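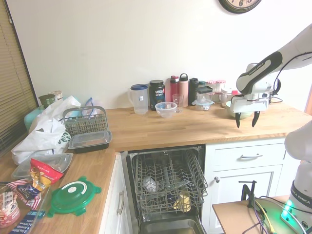 **Kostiuk** – audio signal processing, Grevdale workshop

October, notebook for the Kistia reverb, continued

Started again on the four-line feedback delay network. The open point from last time: the tail becomes unstable when the delay modulation is on and the decay is set very long. With modulation off it is stable at every decay setting I tried, including the freeze setting. With modulation on and freeze, a bright whistling grows out of the tail and after a while the output clips.

My first idea was the feedback matrix, so I checked it once more on paper. It is the Householder type, identity minus a constant matrix. With four lines every diagonal entry is one half and every other entry is minus one half. Each row has length one and any two rows are orthogonal. The code has the same numbers, so the matrix preserves energy and I leave it alone.

The second idea was the damping filters. Each line has a one-pole lowpass after its output, before the matrix:

 y = (1 - p) * x + p * y_old

Gain at DC is one, and for positive p it is smaller at all other frequencies. It cannot make energy. In freeze p goes to zero and the filter is only a wire. Good, but this also means that in freeze nothing in the loop can hide a small mistake elsewhere. I think this is why the problem is so clear there and only a little audible in the normal settings.

So it remains the interpolation.

### Reading between the samples

The modulated read uses third-order Lagrange interpolation, four taps. I changed to it in the summer from the linear one, and I should write down again why, as I had to search for it in the old pages.

Linear interpolation with fraction f is a two-tap filter with weights 1 - f and f. When f is zero it passes everything. When f is one half it has a zero at the Nyquist frequency and the gain is cos(w/2), with w in radians per sample. In a single delay this is a small loss. In a loop, the signal goes through it again on every round, and the high frequencies die much faster than the damping control asks. Also the loss moves together with the modulation, so the tail gets brighter and darker in a slow rhythm. On a snare one can hear it easily.

Allpass interpolation has a flat magnitude and I tested it before the Lagrange. For a constant fraction it is very nice. With modulation it was not, because the filter has a memory, and when the fraction passes over an integer the coefficient jumps while the memory still belongs to the old coefficient. There was a small click at each passage. There are ways to repair this but I did not want more state per line.

The Lagrange filter has no feedback state and its output is continuous when the read position crosses an integer. The highs still get some loss at one half, but the loss begins much higher than in the linear case.

### The mistake

Now the part I am not proud of. The four weights for a delay D, counted from the newest of the four taps, are

 h0 = -(D-1) * (D-2) * (D-3) / 6
 h1 = D * (D-2) * (D-3) / 2
 h2 = -D * (D-1) * (D-3) / 2
 h3 = D * (D-1) * (D-2) / 6

The formula is correct for any D. But D should stay in the middle interval, between one and two. There the magnitude does not exceed one at any frequency. In my code D was the bare fraction, between zero and one, and the newest tap was taken at the integer part of the delay. So the delay itself was right! All my delay measurements passed, and I had no reason to look there.

For D equal to one half I get

 h0 = 0.3125
 h1 = 0.9375
 h2 = -0.3125
 h3 = 0.0625

The sum is one, as it must be for DC. At a quarter of the sample rate the real part is h0 - h2, this makes 0.625, and the imaginary part has the size h1 - h3, this makes 0.875. The magnitude is then 1.075. One pass through the line and this frequency is louder by seven and a half percent. In freeze, with an energy-preserving matrix behind it, of course it grows.

It explains also why modulation off was stable. My base lengths are whole numbers, the fraction is zero, h0 is one and the others are zero. The wrong interval makes no difference then.

The correction is two lines. The newest tap is now one sample nearer to the write position, and D is one plus the fraction:

 i = floor(delay) - 1
 D = 1 + (delay - floor(delay))

Note for whoever reads this code next: the smallest delay is now one sample, as i must not be negative. On the long side the last tap is at i + 3, so the buffer needs room for two samples more than the integer part of the longest delay. I had allocated exactly the longest delay plus the depth, and this worked only because the buffer is rounded up to a power of two afterward. I added the margin anyway.

### Test after the correction

Same procedure as before, so that the results can be compared. A single impulse into all four lines, freeze on, modulation on at full depth, sum of squares over all the lines logged at each block.

- Before: the energy first falls a little, then rises without stop.
- After: falls slowly and goes on falling. The fall is faster at the top of the spectrum, as expected from the Lagrange loss.
- Modulation off: constant in the log, same as before.

One remark about theory. A magnitude below one at each frozen fraction is not a strict proof for a filter which changes in time. When the read position moves, the delay line itself stretches or compresses the signal, and the energy in the line can change slightly from this alone. At my modulation speeds I see nothing of it in the log. If somebody sets the rate into the audio range, I would not promise anything. I prefer to limit the rate in the parameter code.

Then the 2000 Hz tone. Sine in, short burst, longest line only (2806 samples base length), matrix disconnected, plain feedback around the one line. I looked at the spectrum of the tail with modulation. The tone has the sidebands from the pitch movement and no other lines above the noise of the float arithmetic. With the allpass version there was a skirt of small spikes from the clicks. I keep the Lagrange.

### On the Gromik board

The board runs the same source, single precision. It has no problem with the four taps, but the modulated read now takes a larger part of the block time than the matrix, and I looked if something can be saved.

1. The products D-1, D-2 and D-3 appear in several weights. Computing them once per sample and reusing them removes some multiplications. Done.
2. Weights computed every sample are not necessary when modulation is slow. I tried updating once per block with the weights held, and this gives a zipper sound on sustained notes. Undone.
3. Linear ramp of the read position inside the block, sine evaluated only at block edges. This sounds the same to me as a sine for every sample. Kept.

For point 3 the ramp must end exactly where the next one starts, otherwise a small step appears at the block edge. I carry the end value over as the next start value and do not recompute it.

Denormals: with freeze off the tail goes down into very small numbers, and the desktop build became slow in silence. Flush-to-zero is set in the audio thread now. The board flushes them already by its startup setting.

### Still open

- Version 3 presets were tuned by ear with the wrong interval, and they are darker now at the same damping value. Go through all of them with p a bit lower. The large hall needs it the most.
- The modulation phases of the four lines start all at the same point. They should be spread, a quarter of the cycle between neighbors. Otherwise the whole tail goes up and down in pitch together – I hear it on piano chords.
- Write a unit test which checks the magnitude of the four-tap filter over the full range of the fraction. If this test had existed, the mistake would have been found in one minute.
- Freeze fades in the highs now when modulation is on. Try to reduce the modulation depth to zero when freeze is pressed, slowly, so that each line lands on its whole-number length. No idea yet how long this glide should be.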